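4.2 Cold-case detectives and the home scene

We coded 65 crime novels from the Lultska list, 448 chapters with a serving detective as lead. Home scenes (partner, kids, dinner gone cold) cluster early. Cold-case leads get more of them - and get home earlier, 3 novels excepted.

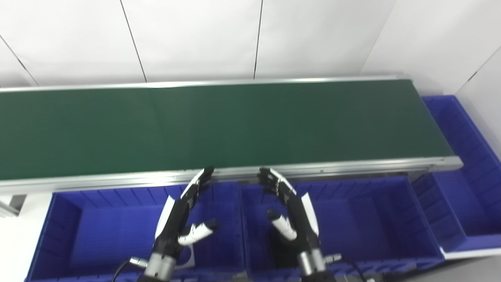
Rochelle Iwasaki disagreed at the March reading group: the early nights are only there so the killer can turn up at the house. Fair point. We recoded for threat to family and the pattern held, though weaker in the Kourkoulas series, where the captain does most of the threatning.
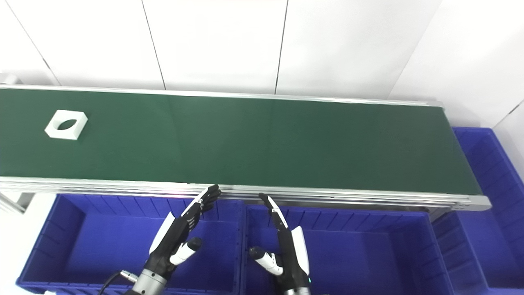

Figure 3. Conveyor with green belt and aluminium side rail.

Rank matters too. Sergeants argue with the boss, inspectors mostly avoid him. Coding sheets kept at Clinus, see Baxter and Suksawat for the earlier verison.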